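README - Ilis, scènes de salle de bain

Salut ! Je mets ici ce qu'on a fait tourner pendant la journée portes ouvertes de Dollach, en juillet, vu que plusieurs visiteurs m'ont redemandé les fichiers. Tout est en simulation, rien n'a été filmé en vrai (on m'a posé la question toute la matinée).

Le dépôt contient 2000 épisodes répartis sur 13 variantes de la pièce. La tâche reste toujours dans le même coin : un bras Franka sur son socle, des toilettes, et des objets posés sur le réservoir. Celle que j'ai le plus montrée, c'est la prise du flacon vert - ma préférée, je l'avoue !
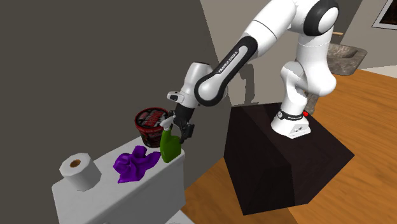
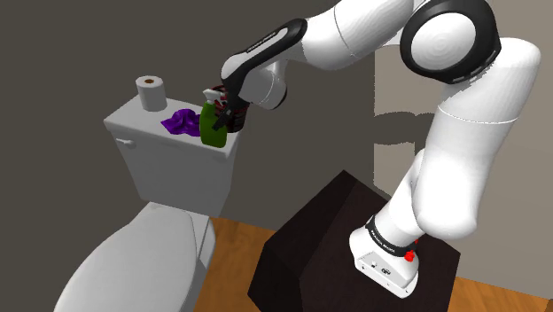

Prise du flacon pulvérisateur vert sur le réservoir, avec le rouleau de papier et le chiffon violet à côté (deux rendus).

Pour lancer la démo, ouvrez le dossier cenden et choisissez un numéro de variante. Comptez 4 Go de mémoire vidéo, un peu plus si vous affichez les ombres. La variante 28 n'existe plus, Sena Baidoo l'a fusionnée avec une autre et je n'ai pas renuméroté, désolée.

À faire : le script d'export vers Mathew plante encore sous Windows. Eetu Kuusisto regarde ça, écrivez-lui si vous avez une piste. Pour le reste, passez par moi.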